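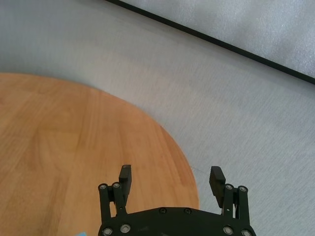 I've had it with the phrase "we should have you over sometime." I say it, you say it, my dentist said it to me in March while I had a mouth full of cotton. It's a lovely sentence and it never leads to food.

My own theory is that we've all gotten scared of the dinner party. Somewhere along the way, having people over started to mean a theme, a playlist, cloth napkins and a dessert that needed to rest overnight. So we wait until the house is ready, and the house is never ready (mine has had a box marked MISC in the hallway since we moved in).

What I want back is the lousy weeknight dinner! Soup. Toast. Eggs, if you've got them. When I lived on Lindow Street, my neighbor Yee-man Chung used to knock at 5 and say she'd made too much rice, and I'd go over in my socks and we'd eat it with whatever was in her fridge door. I don't remember one fancy meal from those years, but I could tell you plenty about that rice.

My friend Nithin thinks I'm being unfair. He loves to cook, he once spent 215 dollars on a single birthday dinner for 8 people, and he says the effort is how he shows he cares. Fine, I believe him, and I'll eat his lamb any time he likes. But he does it once a year and then needs a week to recover, and I'd like to see him more than that.

And yes, I know people are tired. I'm tired too — I'm nearly 50 and I fall asleep during the weather. But sitting on the couch looking at my phone doesn't rest me half as well as an hour of somebody else's gossip over a bowl of noodles.

So I've started texting people at four in the afternoon. "Pasta at six, nothing special, wear whatever." Most of them say no, and a few have asked me if something's wrong. Last time two said yes, and one of them brought a bag of clementines and stayed until ten.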